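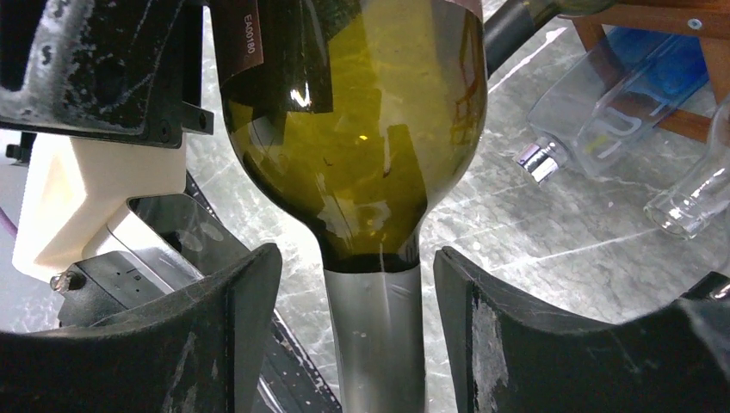 By the Rekeo Learning Desk, Grultbridge – Education Editor
Reading time: 2 minutes

Rules for Robots That Handle Glass

A robot arm is strong, and it does not feel pain or worry. For this reason, people who work with robots follow written rules. Some rules are about the machine. Others are about the people who stand near it.

The first rule is to keep people and moving arms apart. Many robots work inside an enclosure, which is a space with walls around it. Before a person reaches inside, the robot must be stopped. At the Grultbridge workshop, every visitor must stay 2 meters from a moving arm, even when it is moving slowly.

The second rule concerns grip. A robot's hand is called a gripper. If it squeezes too hard, glass can break. If it squeezes too gently, a bottle can slip. The Sasaki checklist, which the workshop uses, says that a new task must first be tried at a low speed. It also says that broken glass is picked up by a trained adult with thick gloves – never by a student.
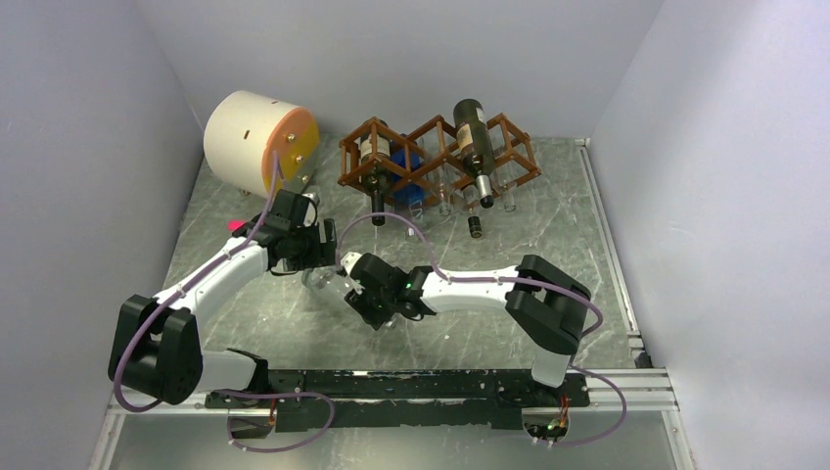 When a robot has two arms, the rules must cover both of them. Each arm needs to know where the other one is, so that they do not bump together. The workshop's Donier plan gives each arm its own area. When the arms have to meet in the middle, they must move at a lower speed. Cables need attention as well. A cable must be long enough for the arm to stretch, but it must not catch on anything.

The third rule is to check and to write things down. Grippers rub against many objects and wear out over time. Workers look at the fingers, the screws and the cables before the day begins. They record anything that is loose or damaged, and the robot stays off until it is repaired.
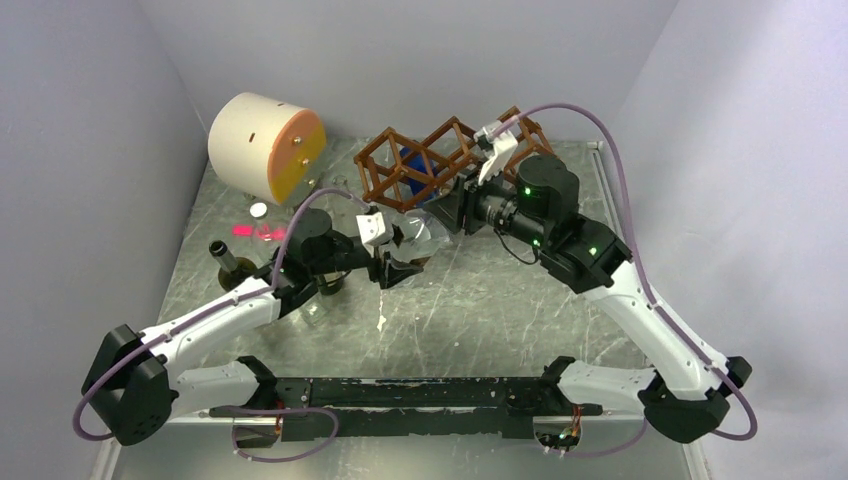
Two robot arms and a brown lattice inside the enclosure.

If you visit a place where robots work, listen to the adult in charge, keep your hands outside the walls, and ask before you touch anything.

591 shares | 80 comments
Contact Rekeo | © 2022 Rekeo, Grultbridge | Back to top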